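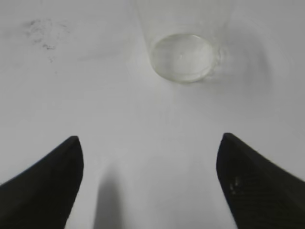 A table is a piece of furniture with a raised flat top, used for eating, working and putting down things that will be dealt with later. The last use is the commonest and the least studied.

Early household tables were often loose boards laid on trestles and cleared away after meals, a habit that has left English with "board" as a word for food and for the people who run companies. Fixed legs came into wider use later, and with them the wobble. Folded card remains the usual cure.

Tables also vary in height. Dining tables suit a seated adult; coffee tables suit the shin. The Bosent, a folding model sold from September 1,676 — a misprint its maker, Sevetti, left in the catalogue — had 32 parts and one spare screw.

See also: Desk; Shelf; Floor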